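Draslow Open Day Picks: README

Contents

1. What this is
2. The open day
3. How a turn worked
4. Files
5. Fields
6. Known problems
7. Use and contact

What this is

This folder holds the pick records from the March open day at the Draslow handling lab. Visitors came through the lab in groups and watched an arm take household items out of one bin and put them in another. We logged every attempt, including the ones that went wrong. There are 2000 attempts in the release.

The records were first kept for our own use. Several visitors asked if they could have them, mostly teachers, so Saimi Harju cleaned them up and Paavo Kettunen wrote the loading script.

The open day

Doors opened at 9 a.m. and the last group left a little after 5 p.m. Each group had 45 minutes in the lab. Hilkka Hyvönen gave the introduction and took questions. Sebastian Bucur ran the cell with the pendant within reach. Visitors stood behind the floor line while the arm was moving.

The items were kitchen things, toys and small tools. Some came from our own shelves and the rest were lent by Celtero, whose staff also had a table in the hallway. We did not choose items to make the arm look good. Bowls and other open shapes were kept in all day, as were flat things with thin handles. 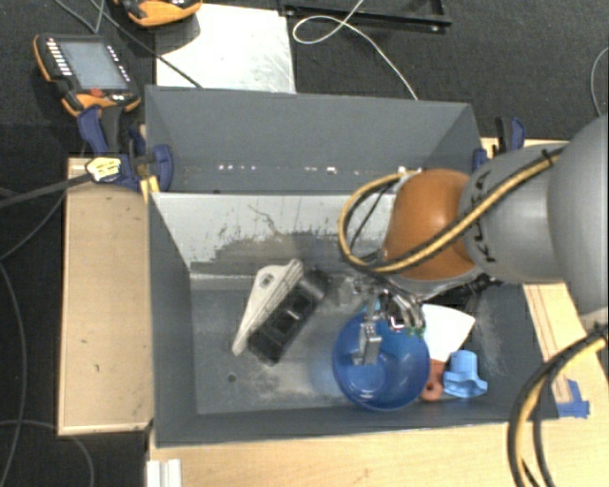

Groups were told before each session that the arm would miss sometimes. When it did, Sebastian let it try again up to the limit and then cleared the item by hand. Questions during the misses were better than the ones during the clean runs, and Hilkka's notes on them are in the notes folder.

How a turn worked

A turn began with a loaded bin and an empty one. The planner, called Fino in the files, proposed a grasp and the arm carried it out. If the item reached the other bin, the attempt was marked "placed". If it came up and fell, it was marked "dropped". If it never left the floor of the bin, it was marked "missed". An operator stop was marked "stopped", whatever the item was doing.

After the bin was cleared, the direction was swapped and the next turn began.

Files

attempts.csv: one row per attempt
items.csv: one row per item, with name and material
sessions.csv: start time and operator for each of the 13 sessions
notes/: plain text notes, one file per session
load.py: reads the tables and joins them

Fields in attempts.csv

attempt_id: whole number, 1 to 2000
session: matches sessions.csv
item: matches items.csv
source_bin: front or rear
result: placed, dropped, missed or stopped
retry: 0 for a first try, then 1, 2 and so on
seconds: time from start of approach to end of attempt

Known problems

The clock on the logging computer was an hour behind in the first session. Start times have been corrected, but the notes for that session still use the old times.

Items lent by Celtero were entered under two spellings in the morning. Saimi merged them. If you find one we missed, please write.

"Stopped" covers both real faults and cases where Sebastian paused to answer a question. Leave these rows out if you are working out a success rate.

No visitor names, voices or faces are in the release.

Use and contact

Free for teaching and research. Please name the Draslow handling lab if you publish anything from it. The Vlachopoulos teaching pack uses an earlier copy with different item names, and the two should not be mixed.

Corrections go to Ulla Huttunen at the lab office. Include the attempt_id.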